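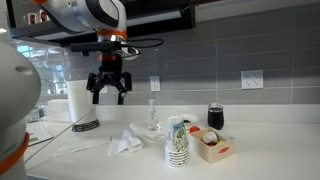 Audioguía del castro de Clunditz: una reseña con las botas puestas

Alquilé la audioguía del castro de Clunditz el 14 de mayo, domingo de romería y, por tanto, el peor día posible para escuchar nada en lo alto de un cerro. El aparato es de la casa Broka, pesa como un bocadillo serio y se cuelga del cuello con una cinta de color mostaza que favorece a muy poca gente.

Lo bueno primero. La locución está bien escrita y no trata al visitante como si tuviera seis años. Explica por qué la muralla se dobla en la puerta norte, qué se sabe del foso (poco) y qué se inventaron los eruditos del siglo XIX (bastante). Dura 80 minutos si uno obedece y 60 si se salta la leyenda de la princesa, cosa que recomiendo vivamente. El tramo sobre los hornos de fundición es estupendo y habría aguantado el doble.

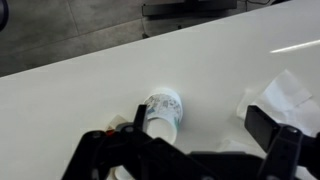

Vaso de papel, tumbado sobre la mesa.

Lo malo empieza con los números. Cada parada tiene su poste, pero los postes de la ladera este siguen la numeración antigua, de modo que uno teclea el once ante un terraplén y le cuentan con gran sentimiento la vida en un aljibe. Me pasó tres veces. A la tercera ya le había cogido cariño al aljibe, que está en la otra punta.

Tampoco ayuda el volumen. Tiene dos posiciones útiles, susurro y pregón, y con viento solo sirve la segunda. 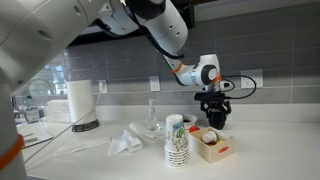 El mapa desplegable, en cambio, es una maravilla. Lo dibujó el estudio Tóth y marca las curvas de nivel, los abrevaderos y el atajo a la ermita de Clendel, que ahorra una cuesta de las que hacen reconsiderar la arqueología como afición. La cima queda a 1.127 metros y la escalera de madera tiene 209 peldaños, según el propio mapa; yo me fie.

¿Merece la pena? Sí, con pilas de repuesto y sin prisa. En la taquilla me dijeron que en junio cambian los postes. Si pueden esperar, esperen; si no, cuando oigan hablar del aljibe, resten cuatro y sigan subiendo.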